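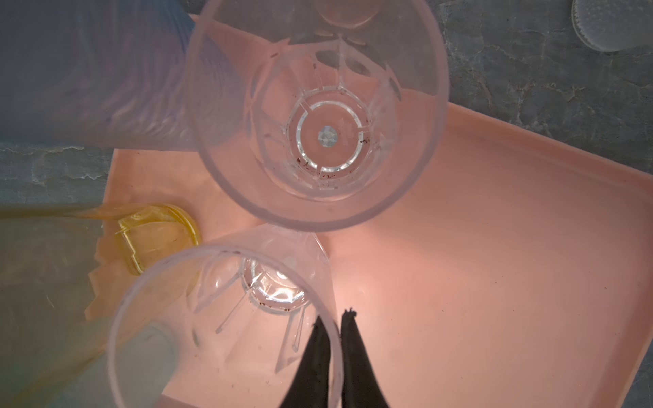
Tumbler and tray station, Level 1 lunchroom, Fitzsimmons Street. The form asks one thing first: "Drinkware clean and fit for use, Y/N". I've been handed this checklist with a Y already pencilled in beside that line, which is a poor way to begin an inspection. I've rubbed it out. There are small dark reddish-brown specks around the inside ring at the bottom of the big clear cup, and a few similar ones in the cup touching it. I can't say what they are. Could be dried residue, could be crumbs. Either way, a cup with bits in the bottom doesn't get a Y from me, and "they've been through the machine" is a claim about the machine.

Inspected by: Devendra Bhatt
Date: 7 June 2019
Form: Rendell drinkware and serving surfaces, short version

1. Cups free of visible residue
Result: No.
Comment: Look straight down into each one with the light on. Checking from the side misses the base every time, and the base is where the moulding has a groove in it. Wash again by hand with a bottle brush. Arlo Lyons tells me the Brarnex rinse aid will take care of it. I'll believe that when I see a clean groove.

2. Cups free of cracks, chips and sharp rims
Result: Not yet assessed.
Comment: The form wants this done by eye. I don't think much of that for faceted plastic, where every ridge catches the light and looks like a crack. Run a gloved finger around the rim and hold the cup up to a window. Anything doubtful goes in the bin – they are not expensive.

3. Tray clean
Result: No.
Comment: Small dark crumbs on the pink tray. Wipe it, including inside the raised rim, before any cups go back on. I'd also like to know how a tray gets signed off as "wiped down daily" for the whole of last month in the same pen, with the same slant. 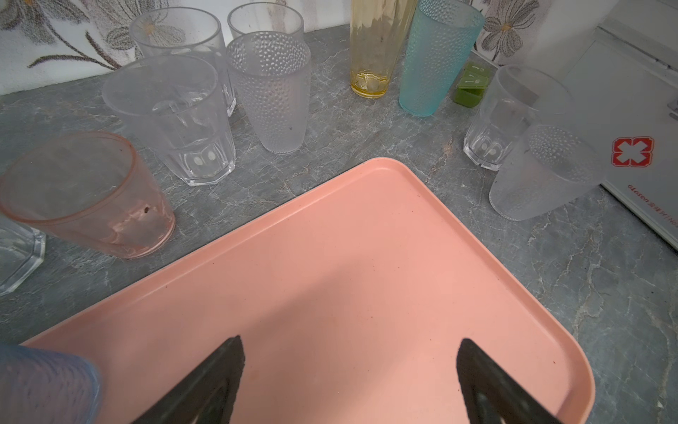
Item 4 is storage and separation, and it's the one I expected to argue about. The written procedure says drinkware is to be kept clear of other goods, and the last three sheets all say "compliant". Yet there's a green pill organizer on the counter, right beside the turquoise tumbler, among the cups. I have no idea whether anything is in it and I didn't think it was my place to open it. It still goes elsewhere. Medication gear gets its own shelf, up high, with a name on it.

4. Drinkware stored apart from other items
Result: No.
Comment: As above. I'd also question the mixture. Clear, frosted, amber, lavender, ribbed, dotted – apparently this is so people can remember which is theirs. Fine in theory. The clear faceted ones look the same as each other to me, so I'd expect mix-ups. Number them or stop pretending the system works.

5. Counter surface sound and cleanable
Result: Yes, with a reservation.
Comment: The grey marble pattern is handsome and useless for spotting dirt, as pale veins and dried milk look much alike from standing height. Do the paper towel test: damp white towel, one pass, look at the towel. The Stellitz brochure says the finish "shows nothing". I read that as a warning.
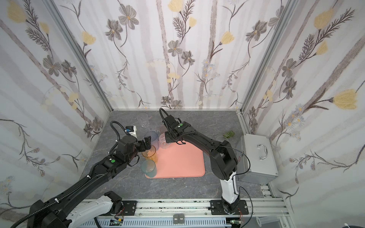

6. Wall finish near food and drink
Result: Query.
Comment: Floral paper around a spot where people put down drinks. I'm told it is the washable kind. The invoice says $169 for paper and paste and doesn't mention washable anywhere. Someone please find the product sheet. Until then, sponge a low corner and see if the flowers stay put. Check the bottom edges for lifting while you're down there.

7. Tray loading
Result: Pass for now.
Comment: The rule is that cups stand upright on the flat of the tray with none resting on the rim. Sensible enough, but the sheet gives no maximum number, so "overloaded" is whatever the inspector feels like that day.
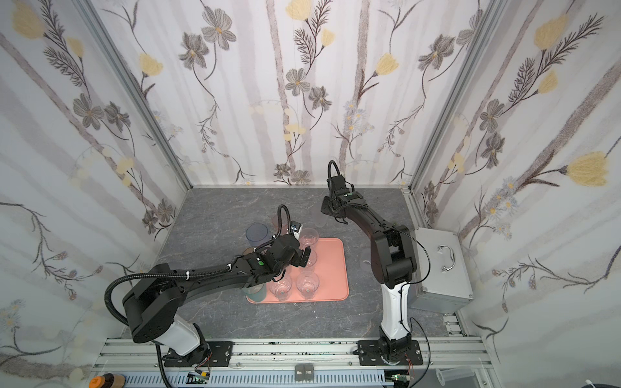 I'd set a limit of six to a tray and print it on the form. Arlo thinks that's fussy. He may be right, but he isn't the one who gets asked to sign.

Actions
Rewash all cups, bottle brush, bases first. (Arlo)
Wipe tray both sides and leave to air dry. (Arlo)
Move the pill organizer. (whoever owns it)
Find the wallpaper product sheet. (me, reluctantly)
Reinspect before the end of June. No pencilled answers this time.

Overall result: not passed.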